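Unit 8: Teaching by Demonstration
Markos Margaritis
2023-01-23

These notes go with the second lab on two-arm tasks. Read them before you book time on the arms.

There are two common ways to show a robot a task. In the first, you take hold of the arm and move it yourself while the joint sensors record. This is called hand guiding, or kinesthetic teaching. In the second, you stand off to the side and drive the arm with a controller or a smaller copy of the arm. This is teleoperation. Hand guiding is quick to learn and you feel the contact forces directly, but your own hands end up in the camera views, and one person can rarely guide two arms well. For the laptop task we use teleoperation only.

What gets recorded at each time step:

- joint positions of both arms
- gripper opening
- the wrist camera image
- the command sent by the operator

Keep the last item separate from the first. The commanded position and the measured position differ whenever the gripper is pushing on something, and a policy trained on the wrong one will press too lightly or miss the contact.

A wrist camera moves with the hand, so the same object can look very different from one moment to the next. Compare the laptop in these two views and note how much the tilt of the tiled wall changes as well.

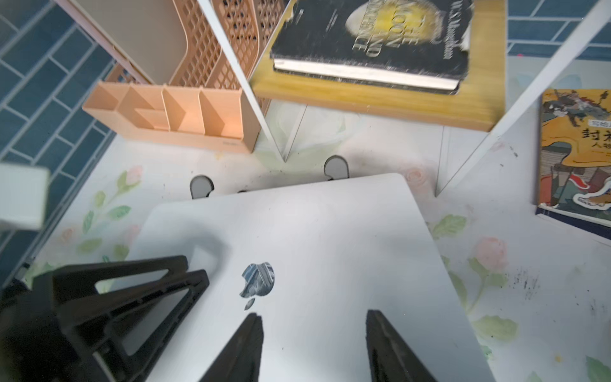
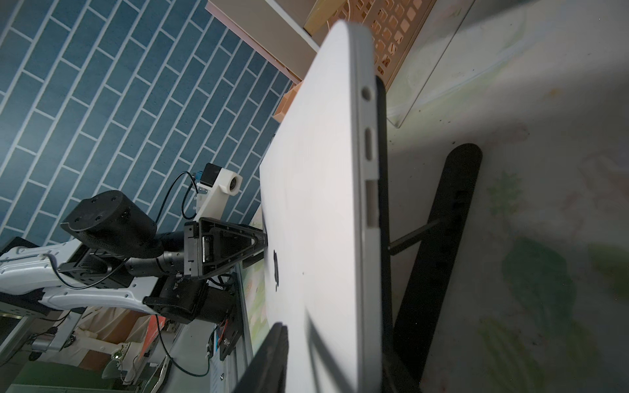 Figure 2. Wrist camera views, laptop task. In the second view the other arm's gripper is against the lid, above the logo.

Points to watch when you operate:

Approach slowly and at a steady speed. Long pauses are recorded too, and the trained policy will copy them.

Decide which arm moves first and keep to that order in every demonstration. Mixed orders can be learned, but you need a lot more data.

If a fingertip slips off the lid, you may back up and try again. Keep the recording and mark it as a recovery. Do not cut out the slip.

Change the starting angle of the laptop between runs. Leave the arm bases where they are.

Each group may submit up to 8 recordings. Name the folder with your group number and the task name, and upload it to the Jomside share before the next lecture.

Reading: the Pearce handout, sections on action labels and time alignment.

Contact: Markos Margaritis, Room 1215, ext. 2344 | Back to top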